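Oct 2, 2025

Cable + floor day. Carrying on from the July list, which never got finished. Goal was simple: everything off the floor, floor vacuumed, cables sorted into things we can find again. Got maybe two thirds there.

**Order we agreed on**

- cables first, then vacuum, then power strips back, then desks
- anything without a matching device goes in the Tumstead crate, gets looked at once, then out
- no coiling around the elbow!! over-under only, the Gutomlow extension leads are twisted for good from last time

**Cables**

Sorted on the floor, desks too small for it. Pile got bigger before it got smaller. Rule for keeping: has both ends intact, we know what it fits, longer than 30 cm. Shorter than that we have way too many of, kept 11 and the rest go to recycling.

Black ones are the problem, all look the same from a meter away. Tried colored tape on both ends — yellow for power, blue for network, nothing for video becuase we ran out of tape. Reorder tape. The wide kind, the narrow one peels.

The round basket is a bad home for cables. Everything that goes in comes out as one lump. Flat trays would be better, or just hooks on the wall behind the desk. Sarnidik has a hook rail that would do, 80 cm, would need two.

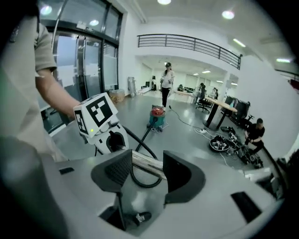 **Vacuum**

- canister one with the red lid. Hose is long enough to get to the desk legs if the canister is parked mid-floor, so park it there and walk the hose, don't drag the whole thing around by the hose
- check for zip tie ends before starting. They go up the hose fine and then sit across the bend. Cleared that once already this year, not doing it again
- the glossy floor shows every bit of dust in afternoon light, do it in strips from the desk side out
- bag almost full, last one in the box is now in the drawer under the printer. Need to order. Part no. ends in 513, full number is on the inside of the cupboard door
- chairs: roll them out, do under, roll back. Hair in the casters, needs scissors, seperate job

**Power strips**

White strip was lying out on the floor with a cable run across to it. Fine for a day of cleaning, not fine for every day, somebody will go over it. Wants to be up under the desk top. Screws for the mounting plate are in the Palacios tin (small ones, the long ones come through the wood).

Also label the plugs. Pulled the wrong one this morning and the label printer lost its settings.

**Not done**

- monitor arm box, still taped shut
- second crate of adapters
- the corner by the door, didn't touch it
- wiping down desks, no cloths left, buy cloths
- Tumstead crate is full, needs someone to go through it before it becomes furniture

**To order**

- tape, yellow + blue + one more color, wide
- vacuum bags
- hook rail x2 (measure the wall first, there's a pipe)
- cloths
- velcro straps, the reusable ones. No more zip ties for anything that gets moved

Next session start with the adapters, then hooks if they've come. Leave the basket out until it's empty, don't put it back on the shelf half sorted like in July.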